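Search this site
Search

About Nurholm

Nurholm is a training and data workshop in Flekville. We teach people to record everyday hand tasks with hand-held grippers, and we prepare those recordings for companies that build household robots. Sharada Venkataraman started the business in a rented unit with one table. We now have 3 rooms and a small classroom.

Most of our work is short and repetitive. A person sits down, picks up a gripper in each hand, and does an ordinary job such as clearing a desk or putting bathroom things away. Then the table is reset and the job is done again. Tharun Salian runs the recording rooms and Yamuna Chettiar checks the results before anything leaves the building.

We hold an open day every December. Visitors get a short talk in the classroom at 10 a.m. and then go through to the tables to watch the work and try it. The bathroom task is the one we start people on: a mug, a toothbrush and a tube of toothpaste.

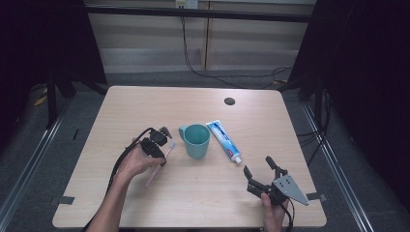
New operators train for two weeks before their recordings count. Pavithra Poojary teaches the course. She asks people to slow down and to keep their wrists relaxed, and she would like it known that being good at video games makes little difference. Last year our operators completed 3,000 recordings for the Thampi project and 2,000 for Celta.

School and college groups can also visit during term — please write ahead so we can keep a table free. Teemu Toivonen handles bookings and can answer questions about parking and step-free access. Children under 12 need an adult with them in the recording rooms.

Last updated: December

Contact | Copyright Nurholm, Flekville. All rights reserved. | Back to top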